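Zolergateについて

はじめまして、Zolergate(ゾラーゲート)を運営しているFedir Yurchenko(フェディル・ユルチェンコ)です。名前が読みにくいとよく言われるので、フェディルと呼んでください。ページの更新も問い合わせの返信もだいたい私がやっているので、どこかに書いてある「編集部」というのは、半分以上が私のことです(笑)。

Zolergateは、俳優さん、声優さん、ミュージシャンの「舞台の外の活動」を追いかける小さなエンタメ情報サイトです。チャリティーコンサートに誰が出るのか、朗読会の収益がどこに届くのか、ファンクラブの募金はどうやって参加すればいいのか。熱愛や破局の話は扱っていません。そういう話が嫌いなわけではなくて、友達とお茶を飲みながらなら私もずっと聞いていられるんですけど、自分で書くとなるとどうにも筆が進まないんです。

始めたきっかけは、大好きな舞台俳優さんが出るチャリティー朗読会を見逃したことでした。終わった翌日に知ったんですよ! 劇場のサイトには小さく載っていたらしいのですが、普段見ている芸能ニュースにはひとつも出てこなくて、悔しくて悔しくて、その晩のうちにブログを作りました。最初の記事は、行けなかった朗読会の話を延々と書いただけのものです。今読むと恥ずかしいのに、消すのも惜しくて、まだサイトの一番奥に置いてあります。

そのブログを読んでメールをくれたのが、今いっしょにやっているTeodor Rusu(テオドル・ルス)です。最初のメールは感想ではなく、誤字の指摘でした。しかもかなり長い。ありがたいやら落ち込むやらで返事を書いたら、次の日にまた別の記事の指摘が届いて、気がついたら校正担当になっていました。今では写真の手配と、イベント主催者さんとのやりとりも彼の仕事です。私は電話が苦手なので、本当に助かっています。

サイト名の由来もよく聞かれます。これは単純に、ブログを作った夜に思いついた響きのいい言葉で、深い意味はありません。「ゾラー」の部分に何か神話的なものを期待して尋ねてくださる方もいて、そのたびに申し訳ない気持ちになります。

編集会議は月曜の午前中です。コーヒーを淹れて、前の週に届いたお知らせを片っ端から読み上げて、載せるか載せないかを決めていきます。意見が割れたときは、先にその出演者さんの過去の活動を調べてきたほうの勝ち。テオドルは調べものがやたらと速いので、最近の私は負け続けています。今年の1月なんて、推しの俳優さんの記事をトップに置く権利をまるまる取られてしまいました。あれはまだ根に持っています。
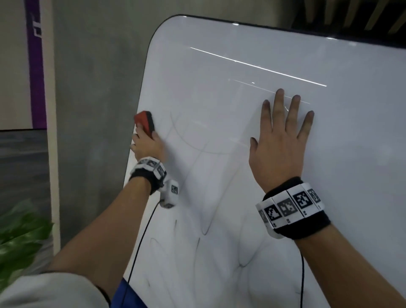 記事になるまでの流れも少し書いておきますね。お知らせをいただいたら、まず主催者さんに開催日、会場、寄付先の三点を確認します。寄付先がはっきりしないものは、どんなに豪華な出演者でも載せません。確認が取れたら出演者さんの事務所の発表と照らし合わせて、肩書きや名前の表記をそろえます(ここを間違えるとファンの方に一番叱られます)。それから下書き、校正、もう一度校正、公開。イベントが終わったあとには、集まった寄付の報告が出ているかどうかも見にいきます。予定が動くのは日常茶飯事で、出演者の変更が入るたび、ホワイトボードにイレーザーを押し当てて消すみたいに、組み上げた構成を端から白紙に戻すことになります。徹夜で書いた紹介文がまるごと要らなくなった夜は、さすがにふたりとも無口でした。それでも古い情報を残しておくよりはずっといいので、変更の連絡は遠慮なく送ってください。

扱っている内容は大きく分けて2つです。

ひとつめは「出演カレンダー」。チャリティー公演、朗読会、トークショー、ファン向けのバザーなどを日付順に並べています。見た目は地味なのですが、一番読まれているのはここです。手帳に書き写しているというお便りをいただいたこともあって、それ以来、更新をさぼれなくなりました。

もうひとつは「ひとこと取材」。出演者さんご本人に、活動に関わるようになったきっかけをうかがう短い連載です。質問は毎回5つだけ。短いから引き受けてもらいやすいだろうと思って始めたのに、話が盛り上がって全然短くならない回が続出しています。ある歌手の方は最初の質問だけで持ち時間を使い切ってしまい、残りは後日メールで答えてくださいました。そのメールがまた長くて、すごくよかったんです。これまでに登場していただいた方は18人になりました。全員分の記事が読めますので、ぜひさかのぼってみてください。

毎週のお便りメール「Plullik(プルリック)」も出しています。カレンダーの新着と、記事に入りきらなかった裏話、それからテオドルの映画感想文がついてきます。感想文は最初、余白を埋めるためのおまけでした。なのに、今ではそれを目当てに登録する方がいるらしく、私としては複雑です。登録者は現在742人。登録は無料で、やめるのもメールの一番下から簡単にできます。

Grendley(グレンドリー)という小さな劇場とは、年に一度の上映会をいっしょに開いています。チャリティーに力を入れている俳優さんの出演作を一本選んで、上映のあとにお客さんとおしゃべりする会です。昨年は古いコメディー映画で、客席の笑い声が大きすぎて台詞がいくつも聞こえませんでした。アンケートには「もう一度静かに観たい」と書かれていて、それもそうだなと思いました。チケットの売り上げは、会場費を引いた全額を、その年に選んだ団体にお渡ししています。

デザインを手伝ってくれているのはYatsenko(ヤツェンコ)というデザイン事務所です。以前のサイトは私が見よう見まねで作ったもので、スマホで見るとメニューが文字の上に重なって、どこを押しても同じページに飛ばされるという代物でした。読者の方から「迷路みたいで楽しいです」と励まされて、ようやくプロにお願いする決心がつきました。今の黄色いボタンは私のわがままです。事務所の方は最後まで紺色を推していました。

お金のことも書いておきます。Zolergateの収入は、サイト内の広告と読者の方からのご支援です。記事を載せるために出演者さんや主催者さんからお金をいただくことはありません。広告の場合は見出しの横に「広告」と入れています。招待券をいただいて取材した公演については、記事の最後にそのことを書き添えています。

よくいただくお願いについても少しだけ。

「推しにファンレターを渡してほしい」というご相談は、お気持ちは本当によくわかるのですが、お受けできません。事務所の窓口に送ってください。カレンダーの各ページに公式サイトの案内をつけているので、そこから探せます。

「うちの学校のバザーも載せてほしい」というご連絡は大歓迎です。有名な方が出ていなくても、卒業生の役者さんが司会をするとか、地元のバンドが演奏するとか、何かエンタメにつながるところがあれば、まずは送ってみてください。

「記事を書いてみたい」という方もときどきいらっしゃいます。今は決まった募集をしていませんが、どんな公演を観てどう思ったか、好きな長さで書いて送っていただければ、私たちふたりとも必ず読みます。お返事は遅めです。テオドルから誤字の指摘だけが先に届いた場合は、気に入られたと思っていただいて大丈夫です。

情報提供、訂正のご連絡、広告のご相談は、どれもお問い合わせフォームからお願いします。公演の情報には、主催者名と寄付先を忘れずに書いてくださいね。チラシの写真だけでも受け付けますが、文字が読める大きさだととても助かります!

Zolergate
運営・執筆 Fedir Yurchenko
校正・写真・渉外 Teodor Rusu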